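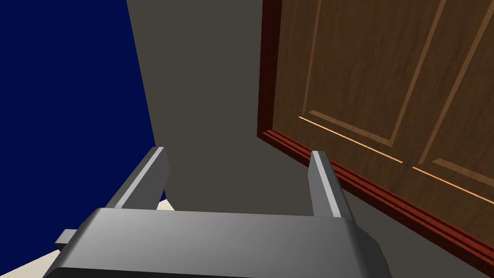

It will add more to the sale price than anything else you could do to the house, a kitchen showroom manager in Trurnemley told me in February, with the calm of a person reciting a phone number. I had asked her what a new kitchen was worth. I hadn't said anything about selling. I asked where the figure came from, and she said it was well known.

A lot of things about kitchens are well known. That they sell houses. That they should be redone every fifteen years. That the old one, the one you've been cooking in without much complaint, is tired. I spent the better part of this spring trying to find out who decided all this, and I came away thinking that the kitchen remodel is one of the few large purchases people make almost entirely on the word of the people selling it.

Start with the money. The quote I was given for my own kitchen, which is small and has one window, came from a company called Van Hecke. It ran to 6 pages. The cabinets were on page one, in a friendly typeface, with a discount already crossed through and replaced by a larger discount. The countertop was on page three. The removal of the old kitchen, the electrician, the plumber, and something called "site readiness" were on the last page, and together they came to more than the cabinets.

When I asked about site readiness I was told it covered making the site ready.

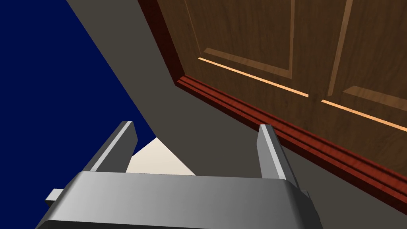

The discount deserves a word of its own. Every showroom I visited was having a sale, and every sale was ending that weekend. I went back to one of them three weeks later, and the sale had been extended by popular demand. I don't think anybody in the building was lying to me, exactly. The full price is a number that exists so the other number can stand next to it, and the staff have worked beside both for so long that they've stopped hearing how it sounds.

Then there is the question of what wears out. Salespeople talk about a kitchen as though it were a single object with a single lifespan, like a car tire. It's a collection of boxes screwed to a wall, with doors hung on the front and a slab across the top. The boxes do very little all day. They sit in the dark holding plates. What fails is the hinge, the drawer runner, the strip of trim by the dishwasher that has been steamed every night for ten years. A hinge costs a few dollars and takes a screwdriver.

I put this to a designer at Collus, another of the big names in my part of the country. He agreed with every word and then said that once people start replacing hinges they usually see that they want the whole thing done. I'd guess that the ones who don't see it never walk into his store, so he wouldn't meet them.

A cabinetmaker I spoke to, who has a workshop behind a tile warehouse and no showroom at all, was less cheerful. Much of his work is pulling out kitchens that he considers better than the ones going in. He keeps the doors when he can. He had 42 of them stacked against a wall when I visited, sorted by width, and he sells them to people who are patching up what they own. It's a poor business, he said. He does it because he can't stand watching them go in the dumpster.
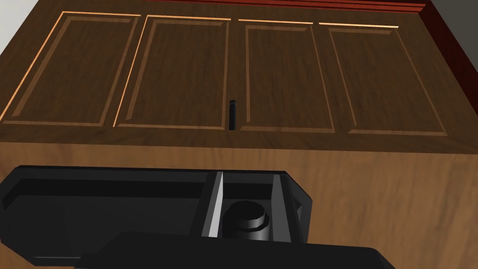
The industry's best argument is resale, and it's the one I was most prepared to believe. So I asked for evidence. Two showrooms gave me the same leaflet, which said that buyers care more about the kitchen than any other room. It may be so. I care about the kitchen too, when I look at houses. But caring about a room and paying back the full cost of somebody else's taste in it are different matters, and the leaflet moved from one to the other without stopping for breath.

A real estate agent, who asked me not to say which office she works in, told me that a truly awful kitchen does hold a house back. A plain, clean, working one doesn't. She has sold houses with kitchens less than a year old to buyers who were discussing how they'd rip them out before they had reached the end of the driveway. She'd like sellers to spend a little on paint and handles, and then wash the windows. She has been giving this advice for years and says it's generally received as an insult.

I also tried Rundora, an online planner that lets you drag cabinets around a drawing of your room. It's good fun and I lost an evening to it. I noticed only later that there was no way to tell it I already had cabinets. The room starts bare. You can put in an island, a wine rack, a corner unit with shelves that swing out. You can't put in what's there and ask what needs fixing, and I suppose there'd be little point in building a tool that answered "two drawers." 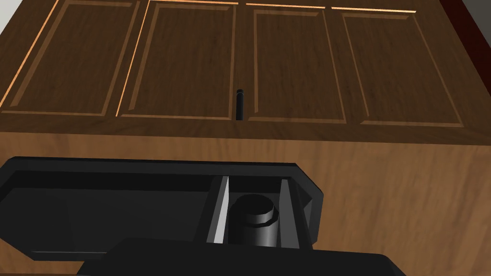 So is a new kitchen ever worth the money? Sometimes, if the layout is so bad that you can't work in it, or if water has got into the boxes and they've swollen past saving.

A bad layout is a real problem. I once rented a place where the oven door and the back door couldn't be open together, and no amount of new handles would have helped. People who cook every day in a room like that have my full sympathy, and they should get three quotes and read the last page first.

For everyone else, I'd suggest waiting through a couple of the sales that end this weekend. Fix the thing that annoys you most. In my case it was a drawer that had to be lifted and pulled at the same time, a habit so old that I'd stopped noticing it until a guest asked for a spoon and couldn't get one. The new runners took an afternoon, most of which went on finding the right drill bit.

Van Hecke called again last week. The offer on my kitchen has been extended, and they've taken something off the site readiness – I didn't ask how much.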